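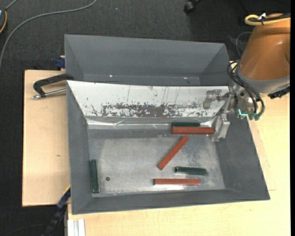
Cada verano vuelven las listas de cascadas, cuevas y miradores que uno debe ver antes de morirse, y cada verano me cuesta más creérmelas. Llevo años viajando por lugares que figuran en ellas y por otros que no figuran en ninguna, y sospecho que quien las redacta trabaja con muy poco material y mucha prisa. Seis palitos rectangulares, tres rojizos y tres verde oscuro, dentro de una caja gris: con un surtido así se montan casi todas. Se cambia de sitio el rojo, se arrima un verde, y ya tenemos «los lagos más bellos de Europa» donde el año pasado teníamos «los lagos secretos de Europa». Los lagos son los mismos.

Mi desconfianza tiene nombre y se llama Darkilura. Es una poza de agua oscura al final de un valle, agradable, con buena sombra por la tarde. Hace un tiempo una revista la incluyó entre las 14 maravillas naturales menos conocidas del continente, y desde entonces es bastante conocida. Estuve allí en agosto. Hice hasta 842 metros de cola por una pasarela de madera para asomarme a una barandilla, y la señora que iba delante, al llegar, preguntó si había que seguir andando. No la culpo. Las fotografías que la habían llevado hasta allí estaban tomadas desde un ángulo al que el visitante no tiene acceso.

Se me dirá que las listas llevan dinero a comarcas que lo necesitan. Lo he oído muchas veces y quisiera ver las cuentas. Luminița Jitaru, que alquila habitaciones en Letari, me contó que en temporada pasan coches toda la mañana y que duermen en el pueblo los de siempre. La gente llega, mira, aparca mal y se va a la siguiente maravilla, que según la aplicación está a 11 kilómetros. El panadero vende más agua embotellada. Pan, el mismo.

Tampoco me convence la respuesta contraria, la del viajero exquisito que no revela nunca dónde ha estado. Tyra Fagerlund defendía hace poco en una charla que los lugares frágiles deberían circular solo de boca en boca. Suena bien hasta que uno se pregunta de qué bocas hablamos. Las de sus amigos, supongo. Un bosque no se estropea menos porque lo pisen personas con buenas botas y suscripción a una revista de montaña.

Lo que echo en falta es información aburrida. Que alguien escriba que la cascada de Lismont baja casi seca buena parte del verano, que el sendero tiene cuatro tramos sin sombra, que el último autobús sale antes de lo que dice el cartel. Mircea Husar publicó durante años una hoja así, fea, mal maquetada y exacta. La leíamos pocos. Cuando la dejó, su hueco lo ocupó una página con música y un botón para reservar.

En octubre pienso volver a Lismont, con lluvia si hay suerte. Puede que merezca la pena y puede que no; la última vez me gustó más el camino, y eso que me perdí.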